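Draft two is done

I finished the second draft of the novel in December, at the kitchen table, a little after four in the afternoon. I had expected to feel more. I saved the file, made a copy on the backup drive, and went to put the trash out.

The book is still called Plerkivley. It is the name of the river town where most of it takes place, and I have tried to find a better title and failed. The first draft ran to 629 pages in manuscript, far too long for a fantasy with one main character and one war. I cut 225 pages. Most of that was the journey to Gevdale, where Breler and the ferryman walked for nine chapters and talked about salt. I liked those chapters when I wrote them. Reading them again in order, I skipped ahead myself, and I took that as the answer.

Ilona Major read the full draft for me over three weeks. She and I have traded manuscripts since we met in a library writing group, and she doesn't soften things. Her main note was that Breler never wants anything until chapter 14. She marked the exact paragraph where he finally does. I moved that paragraph to chapter 2 and then had to rewrite everything between the two, which took up most of the fall.

Andor Fülöp read only the battle chapters, because he knows horses and I don't. According to him my cavalry would all have been lame by the second day. They now stop for water and travel shorter distances, and the siege starts later as a result.

People have asked how many words I write in a day. It varies a lot. My best day on this draft was 2,813 words, and I threw most of them away the next morning. On a usual day I do a page or two before work and fix it at night. I keep a notebook for names and distances, and I've stopped trying to outline more than a few chapters ahead. 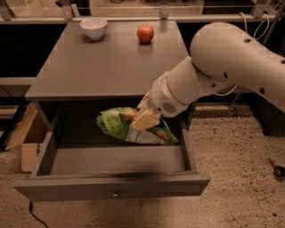
A bowl and an open drawer, both times.
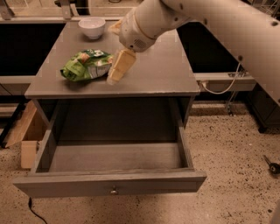
The ending is the part I am least sure about. In the first draft the Hegedűs family got their mill back and everyone came home for the harvest. Ilona thought it was too easy, and I agree with her, but the new version may have gone too far the other way. The mill burns, and the oldest daughter leaves on the last boat. I've written her final conversation with Breler four times. In the current one she does most of the talking.

I'm going to leave the whole thing alone for a month and read other people's books. Then I'll print it out and go through it with a pencil, starting with the last chapter. If anyone would like to read an early copy of the first three chapters, leave a comment with your email and I'll send them once the typos are out.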